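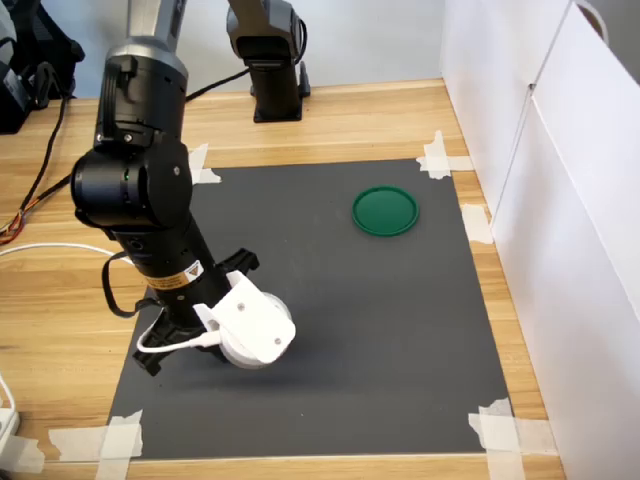 Lirnum: a word list of kitchen and garden sayings

Welcome, and thank you for stopping by. Lirnum is a collection of 633 household sayings, mostly to do with cooking, growing things and the weather, gathered in the villages of the Lungu valley and in the market town of Prundow. I began writing them down on the backs of seed packets and only later thought that other people might like them too, so please forgive the odd gap and the occasional rambling note.

Last updated: 9 February 2025

What you get

sayings.csv – the main list, one saying to a line
variants.csv – 164 other versions of sayings in the main list
places.csv – the villages, with the short codes used elsewhere
notes.txt – longer remarks that would not fit in a column

All four files are plain text in UTF-8. If your spreadsheet turns the accented letters into nonsense, open it through the import menu and choose the encoding by hand, which has always cured it for me.

Columns in sayings.csv

id – a number that stays with the saying for good, even if the saying is later withdrawn
text – the saying as it was given to me, with its own spelling and grammar
plain – my attempt at the meaning in everyday English
topic – one of bread, soup, preserves, beans, orchard, weather, visitors or other
place – a code from places.csv
season – left blank unless the person was quite firm about it

The topic column is the one I am least happy with. A good many sayings about soup are really about visitors, and the one that goes "thin the broth when the gate squeaks" could sit happily under either. I put it under visitors in the end and then changed my mind twice. If you need a clean split between the two, do please read the plain column first and make up your own mind.

How the sayings were gathered

Most came from conversation over a table, usually with something to peel. Some 90 were copied from the margins of old recipe books lent to me in Prundow, and these have the word "margin" beside their number in notes.txt. Handwriting being what it is, I have put a question mark in square brackets after any word I could not make out.

An earlier and much smaller list, called Pranis, had 200 entries. They are all in here under their old numbers, so anything you built on Pranis ought to carry on working.

Things to bear in mind

The upper villages are thinly covered. I only got up there in August, when everyone was busy with plums, and it shows – the preserves topic is rather swollen as a result. The planting advice is given as it was told and has not been tested. My own beans went in by the dandelion rule and did very poorly, though the slugs must take a share of the blame.

Using and sharing

You may copy, print, translate and adapt the list for any purpose, so long as you mention Lirnum somewhere. Corrections are very welcome, above all from anyone who grew up with these sayings. Send the id number, your wording, and the village if you know it. I answer slowly in the planting months.

Still to do

Tidy the weather entries from 410 onwards
Add the missing codes for the two hamlets below the mill
Decide about the soup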